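14 shares
3 comments

Stop grading the robot. Grade the teaching.

I've been showing robot arms how to do things for 3 years now, first by grabbing the wrist and dragging it through the motion, later from a chair with a pair of leader handles. And I keep hearing the same complaint at every shop I visit. We gave it 400 demos and it's still dumb. Fine. Who gave the demos? When? After lunch? In a rush to hit the number?

Usually in a rush. I know because I did it too.

At Keltus, where I spent most of a winter, we had a quota. 31 good runs an hour, per person. Sounds reasonable till you try it. By the second hour you're not demonstrating anything, you're flinging. You overshoot the cup, yank back, close the fingers anyway, call it good. The run counts. The log says success. And the arm learns the overshoot and the yank, faithfully, like a kid picking up your swearing.
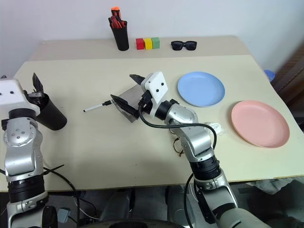

Cifuentes

So slow down. That's most of my argument and I'll stand by it.

A cup is the thing I'd use to train people, by the way. Tilt one in a gripper and try to keep it where you want it using a handle two feet away. Your own hand does this without asking you. It feels the cup start to slip and squeezes a bit. With most remote rigs you get none of that. No feel. Just eyes, and the eyes are late. So you grip too hard, everyone does, and then the policy grips too hard and somebody writes a memo about the hardware.

Hand guiding is better for this. I know it's out of fashion. You can feel the weight through the arm, the motion comes out smoother, new people get decent in an afternoon. The knock on it is your body's in the way of the cameras, and two arms at once is misery for one person. Both true. I'd still start everyone there for a week before they touch the remote setup. Pranutent does it in the opposite order and I think there wrong.

Second thing. Clutter. I like a messy table. Pens, plates, a pair of sunglasses, whatever. People want to clear everything off so the demo is clean, and then act suprised when the arm falls apart the first time there's a marker lying where there wasn't one before. Leave the junk. Move it between runs. Costs you a few seconds.

And keep some of the bad runs! Not the lazy ones. The ones where you missed, noticed, backed off and fixed it. Those got deleted at Keltus as a matter of policy. Best data we had, in my opinion, straight in the trash.

Will this scale, people ask. Vakano wants to farm the whole thing out, hundreds of operators paid by the run. Paid by the run! See above re: flinging. Pay by the hour, let them take breaks, have another operator watch a few runs a day and say what looked sloppy. Less data. I'd take it.

Last March I went back through my own early recordings. Painful. I could tell which ones were late in the shift without looking at the clock. The arm could too, I guess.

2 people are following this discussion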